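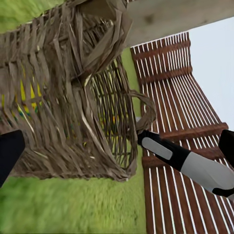
Tredance Yard Set: data card and planning notes

Welcome, and thanks for reading before downloading. The Yard Set is a collection of simulated outdoor manipulation episodes, all staged on a fenced lawn, and we put it together for a fairly unglamorous reason: we had to decide what robot equipment to buy, and we wanted to make our mistakes on a computer first. If you are in the same spot, with a budget form open in one window and a vendor quote in the other, we hope some of this saves you a bad week.

What is in it

There are 2,000 episodes. Each one has rendered camera views, joint positions, gripper opening, and a short text label for the task. Most tasks involve a woven basket on the grass: find it, get to it, take hold of it. Everything is rendered. No physical arm was used for any part of this release, and there are no people in it.

Episodes are stored one per folder, with a small index file at the top level. The index has a column called outcome, which is filled in by the simulator and checked by hand only for the test split. Please treat the training outcomes as a bit noisy.

How we used it for budgeting

We went in with 3 candidate setups and a spreadsheet that was mostly guesses. The plan was to run the same episodes with each setup, see where they struggled, and spend the money there. I would still do it that way – though I'd start the spreadsheet later and the episodes sooner.

The first thing that changed was the split between arms and everything else. Our early draft put nearly all of the money into the arms. By the third draft, arms and grippers together were down to 38 percent, and the rest had gone to the mobile base, cameras, spare fingertips, a second charger, and a weatherproof case we had completely forgotten to price. If you work outdoors, please price the case!

The second was reach versus travel. On a bench you pay for reach. On a lawn the target may be all the way back by the fence, and a longer arm does very little for you there, so the base and its batteries deserve a proper line of their own. We had them under "accessories," which makes me wince a little now.

The Droker quote and the Kullberg quote both came in with delivery listed separately, so compare totals and leave the headline prices alone. Lead time matters too. We allowed 27 working days between order and first power-on, and we suggest adding your own cushion on top of that if you need electrical work done.
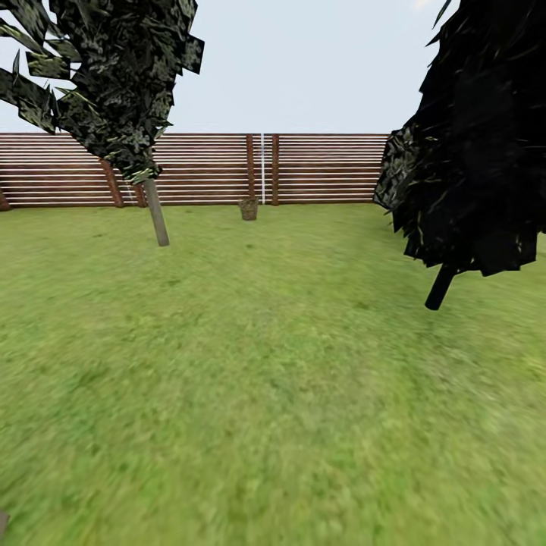

Lozano wrote back on the first draft of these notes: "You've budgeted for the machine and left out the hours. Who is charging it, cleaning grass out of the wheels, and swapping fingertips? Put a number on that or it will come out of somebody's Saturday."

Fair enough, and the planning sheet now has a labor tab. It is crude, just hours per week multiplied by a rate you fill in yourself, but it moved our yearly total more than any hardware choice did.

Known limits

Grass in the simulator is a flat surface with a texture on it. It won't tell you anything useful about wheel slip, mud, or mowing schedules, so don't size your motors from it. Woven material is also simplified when it comes to contact, and grip results on the basket should be read as a rough ranking between grippers.

Prices in the planning sheet are left blank on purpose. Ours were negotiated and would only mislead you.

Files

episodes, index, planning_sheet, changelog

Changes in this version

Added the labor tab. Moved base and batteries out of accessories. Fixed a unit mix-up in gripper opening (it was in inches in one batch, sorry). Test split re-checked in February.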